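Alent G2 Hand-Held Gripper, Pair
Gruvon Motion Tools - Teaching and Recording

The G2 is a pair of hand-held grippers for recording two-handed tasks without an arm on the bench. Each has a light gray housing and a dark inner face at the grip.
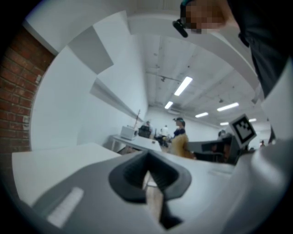 Jaw opening is up to 40 mm. Weight is 215 g per hand. Marker cubes ship mounted and should not be removed between sessions.

Compared with the older G1, the G2 closes with less finger force and holds small cups better. It is slower on flat plates - use the G1 pads for those.
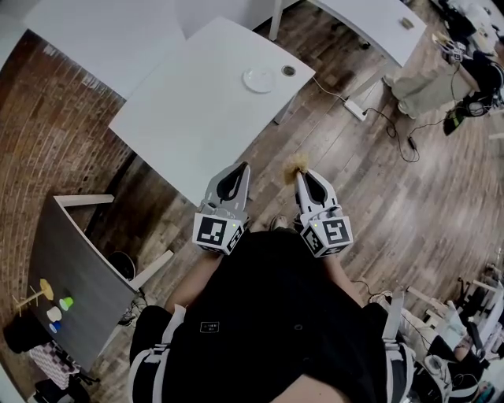 Run time is 28 minutes per charge. Clean the slot after handling fibrous material.

Trial pairs: contact Helju Koppel, Kiltesstead office.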